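PRESS RELEASE
Posden, February

PENROSE TEACHES A ROBOT TO OPEN DRAWERS, FREES STAFF FROM OPENING DRAWERS

Penrose, the furniture testing house in Posden, has begun planning its drawer and door trials in simulation, ending a tradition in which the newest member of staff spent the first winter pulling a knob until told to stop.

The system, called Dendusari, lets technicians rehearse a test on a computer before the arm in the workshop is allowed near a customer's cabinet. The old paper method covered 283 steps, and 127 of them concerned where to put the clipboard. The clipboard has been retained.

Belmiro Garcia, who ran the pulling bench for longer than he cares to discuss, now sets up the simulated trials from a desk with a radiator. "I was told my experience would be invaluable," he said. "Then they asked me how hard a person pulls a stuck drawer when they are late for work, and I found I had views."

No jobs have gone. Four bench posts have been regraded as trial planner, with a pay rise and three weeks' training at Zekthorpe. Two of the four have asked to keep a morning a week on the bench, which Penrose has agreed to without fully understanding why.

The change has not been painless. Planners report stiff necks in place of stiff wrists, and the night shift, which used to talk over the noise of the bench, has had to find something to talk about. Staff may stop any trial without giving a reason — a right they won in the first week and used before lunch.

Terence Blackburn, head of testing, said the firm would judge the scheme by whether people went home on time. "We ran 3074 simulated pulls last month and I did not hear a single one," he said. "I would call that progress. The union would like it in writing."
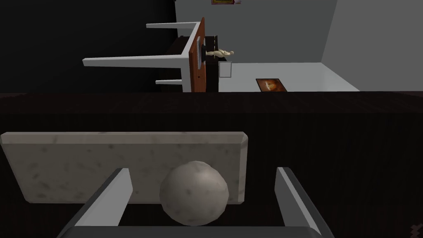
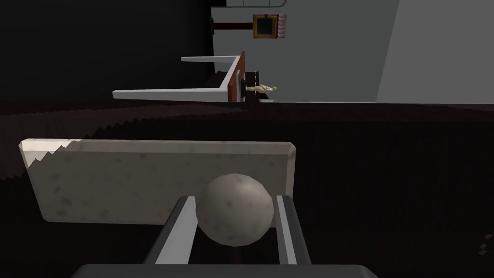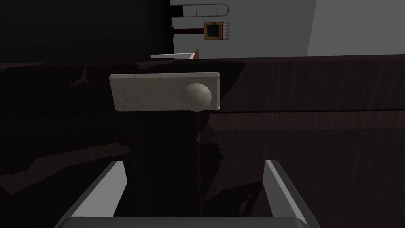
Simulated trials: the gripper at a round stone ball, with the fingers either side of it in the first two views and below it in the third.

Penrose will move its hinge trials to Dendusari next, starting with a batch of 200 kitchen doors. Mr Garcia has been asked for his views on slamming.

Trade visitors are welcome at the Posden workshop by appointment. Tea is still made by hand.

ENDS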